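Christos Gkikas has mailed 33 snack boxes since July, and he still packs every one on the bed. "The table always fills up with bottles and whatnot," he says, laughing, "and a bedspread is kind to a biscuit!"
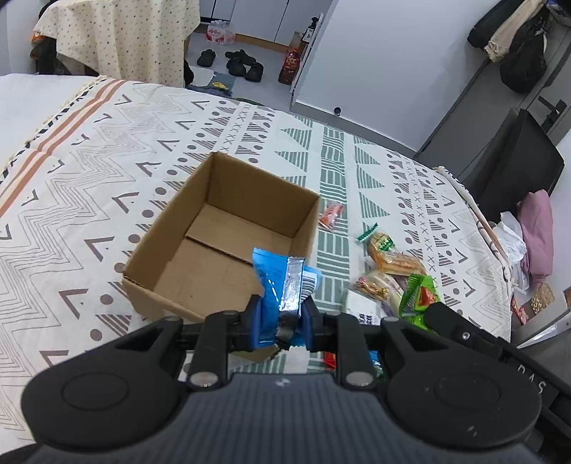 What goes in first

He likes to see everything spread out beside the box before he starts, the wrapped breads especially (he worries about those the whole way to Rernby). "Bread wants company, but it doesn't want weight," he tells me, and then we wander off for a while onto the Plelturside post office, which he adores.

Biscuits are another matter. "You tuck them in wherever there's a gap, and there's always a gap, and then, well, you find you have room for one more."
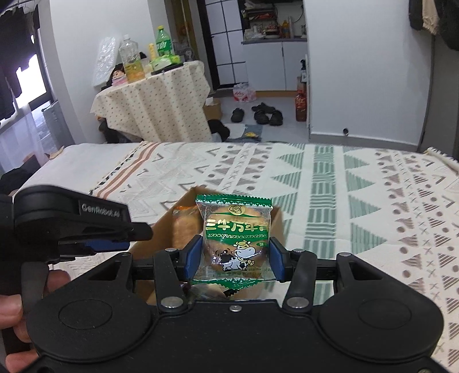 A Sanniu Wannianqing biscuit at the open box.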